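Pleto Wired Headphones
User guide, section 4: Handling, hanging and storage

This section applies to the red and the grey versions of the Pleto. Both have the same headband, ear cups and fixed cord. Read section 2 (Fitting and adjustment) before changing the headband length.

4.1 Before you put the headphones away

1. Stop playback and turn the volume down on the source device.
2. Hold the plug by its sleeve and pull it straight out of the socket. Do not pull on the cord.
3. Slide both ear cups up to the shortest headband setting.
4. Wipe the ear cushions with a dry, soft cloth. If they are damp, leave them in the open air until dry.

Caution: Do not use alcohol, furniture polish or kitchen cleaner on the cushions. These products harden the outer skin and cause it to crack.

4.2 Lifting and carrying

The headband is the only part designed to carry the full weight of the product. The ear cups turn on small pivots, and repeated lifting by one cup will loosen the pivot on that side.

1. Take hold of the headband from above.
2. Lift until both cups are clear of the table.
3. Let the cord hang free. If it is caught under another object, put the headphones down and release it by hand.
4. Carry the headphones with the cups downwards.

Held by the headband, the headphones hang with both cups below the band and the cord trailing under them.

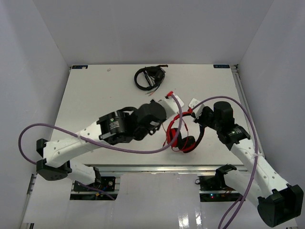
4.3 Winding the cord

1. Lay the headphones on a flat surface.
2. Starting at the plug end, form loose loops the width of your hand.
3. Leave 100 mm of cord unwound next to the ear cup.
4. Secure the loops with the fabric tie supplied. Two turns of the tie are enough.

Note: Do not wind the cord around the headband or the cups. Tight bends close to the cup are the most common cause of sound loss on one side.

4.4 Using the Sturnby hook

The Sturnby hook is sold separately and fits desk tops and shelves up to 17 mm thick.

1. Choose a position away from drawers, doors and the backs of chairs.
2. Open the clamp, slide it over the edge and tighten the screw by hand. Do not use pliers.
3. Pull down lightly on the hook. If it moves, tighten the screw a further quarter turn.
4. Place the middle of the headband on the padded part of the hook.
5. Hang the wound cord over the same hook – not over a cup.

Caution: The hook is intended for one pair of headphones. Do not hang bags or clothing from it.

4.5 Storing in a drawer or box

Lay the headphones on their side with the cushions facing each other and nothing pressed between them. Keep heavy items off the headband. For storage longer than a month, use the original carton or the Luleck soft case, and keep it away from radiators and direct sunlight.

If the cushions have flattened in storage, leave the headphones hanging overnight before use. Cushions that stay flat should be replaced as described in section 6.

Section revised March. Text: Revathi Kamath.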